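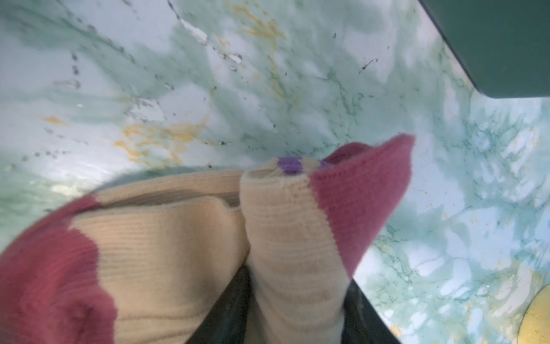 Pairing and storing socks

Most sock trouble starts at the wash. Turn every sock right side out before it goes in the basket, and unroll the ones that came off in a ball. A balled sock traps grit and soap, and takes far longer on the line or the rack.

Wash coloured knits on cool with like colours. Cream socks with a maroon toe or heel are the awkward ones, as the dark part can bleed into the pale part in a hot wash. Put them through cold the first few times and don't leave them sitting wet in the machine.

Sorting

Use a clean, flat surface at waist height. A kitchen bench works better than a bed, where small socks slide into the covers. Wipe it down and let it dry first.

Lay the socks out singly, toes all pointing the same way. Match by the toe colour and then by the cuff. Ribbed socks stretch with wear, so two that look like a pair may be different lengths – hold them together at the heel to check.

Folding

Rolling one cuff down over the whole pair is quick, but it stretches the ribbing and the top goes slack within a season. For ribbed knits, fold instead:

Lay one sock on top of the other, heels together.
Smooth out the creases with the side of your hand.
Fold the toe in to the middle, then bring the cuff down over it.
Stand the bundle on its folded edge in the drawer.

Thick winter socks need 2 folds. Ankle socks need only one, and can be tucked side by side in a shoebox lid.

Odd socks

Keep singles in a small bag on the laundry door and go through it once a month. If a sock has been there for 3 months, its partner is gone. Cut it open along the foot and use it for dusting blinds or polishing taps. Ribbed cotton is good on shoes as well.

Pilling and fluff

Soft knits go fuzzy at the toe first. Pull the sock over your hand and take the pills off with a fabric comb, working in one direction. Don't pick at them with your fingers. A thin patch can be darned while there is still some yarn across it – once it is a proper hole the mend will be lumpy inside a shoe.

Next in the laundry pages: getting the grey out of white tea towels.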